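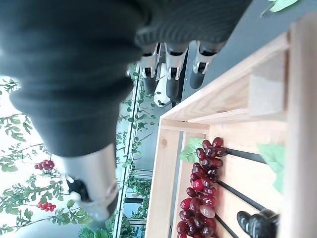

Dark ribbed knit covers the arms of a robot, down to the cuff above a white and silver gripper.

Yarn library in Weso will stay open through the winter

12 December 2022

The yarn library on Banier Street in Weso will not close at the end of the year, as it was announced in November. The owner of the building has agreed to keep the rent at the present level until spring, and the members have collected $2,000 to pay for the heating.

The library opened in the back part of a former shoe store. It works in a simple way. People bring the yarn which they do not need any more, and other people take it home for their own knitting. A member may take as much as she needs for one piece of work, and she is asked to return what is left. The yearly fee is $50 for adults. Students of the two schools in Weso pay nothing.

According to the list that was made last month, there are now 723 balls of yarn on the shelves. Most of it is wool, but there is also cotton, and one full box of a shiny green thread that came from a closed theater and that has waited a long time for a person who likes it.

"I was already telling people to come and take the yarn home, so that it would not end in the trash," said Hawi Kassa, who started the library and still opens the door on most mornings. "Then the letter about the rent came, and I had to call all of them again and ask them to bring it back. They brought it back. One lady had already begun a blanket, and to her I said, please, finish it."

The heating was the larger problem. The old store has high windows, and the heater at the back wall was using so much oil that the bill for November was higher than the rent. Part of the collected money will go to a thick curtain for the front windows, and the rest is for oil. The curtain is being sewn by members from cloth that was given by Floneck, the furniture shop across the street.

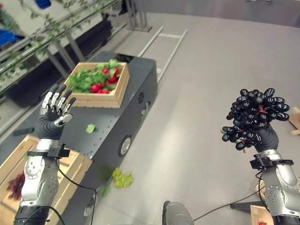
Repair evenings will also continue. They began as a small thing, with a few people who wanted to learn how to close a hole in an elbow. Now all the chairs are usually taken, and those who come late stand by the counter. Guests may bring one sweater, one pair of socks or one hat for each evening. The helpers show how the repair is done, but the owner of the sweater has to hold the needle.

Cuffs and elbows are the most common work. Kassa said that many people throw away a good sweater when only the cuff has become wide or torn. A new cuff can be knitted on in one evening if the yarn is of the same thickness, and the color does not have to be the same. She herself wears a brown sweater with one blue cuff and one gray cuff, and she has been asked in the street where she bought it.

The café Vương, two doors down, will bring tea and soup to the repair evenings during January. Guests pay for the soup, and the tea is free.

Not everything will be as before. The opening hours become shorter, and the library will be open only in the mornings until the days are warmer. The class for left-handed knitters, which was planned for the beginning of the year, is moved to spring, as the teacher has moved to another town and a new one has not been found. Those who can teach it are asked to leave a note at the counter.
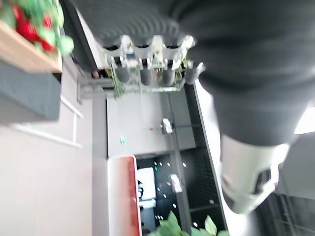
White shelving with a wavy upper edge and gray cylindrical objects in a row, seen past a dark gray robot arm.

New yarn is accepted again from this week. It should be clean and dry, and rolled in a ball if possible. Needles are welcome in pairs. The library cannot take cloth, buttons or sewing machines at this time.

What happens after the spring is not decided. The owner of the building wishes to speak about a longer contract, and a meeting for the members will be held before the present agreement ends. The day will be posted on the door.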